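Three weeks with the Jollik kitchen simulator

I've wanted a machine to clear my counters since I was a kid, so when Berkudska put out Jollik for home computers this May, I paid the 429 dollars and cleared my evenings instead. Jollik is a practice kitchen on your screen. You get an arm, a room full of stuff, and a list of chores to teach it before you'd ever let a real one near your dishes.

Setup took me 20 minutes, and the rooms are lovely! Green cabinets, wood floors, a big island with bar stools, a salt-and-pepper sort of pair to practice on. I named my arm Stan (you have to type something in the box) and started with the easiest chore on the list — pick up a shaker, put it by the stove.

Stan ran that chore 400 times overnight and got it right 377 times. Pretty great for a video game, but picture the misses as pepper all over your floor and you'll see my problem. Opening a drawer went worse. Loading a dishwasher I gave up on, and wiping a counter isn't even on the menu yet, which is the one I'd pay for.

I tried Flokel last year and it was cheaper and much uglier, with a help page that seemed to be written for engineers. Jollik wins on that easily. The menus make sense, and I could follow the lessons with a cup of coffee in one hand.

So can machines do the chores yet? One small chore, in a tidy room, mostly yes. My kitchen after dinner, no way. I'm keeping Jollik because I'm having fun — just don't buy it thinking you'll get out of the dishes. My next project is moving both shakers in one go, starting from the middle of the island.

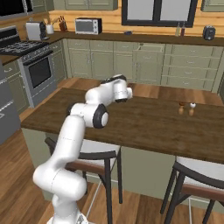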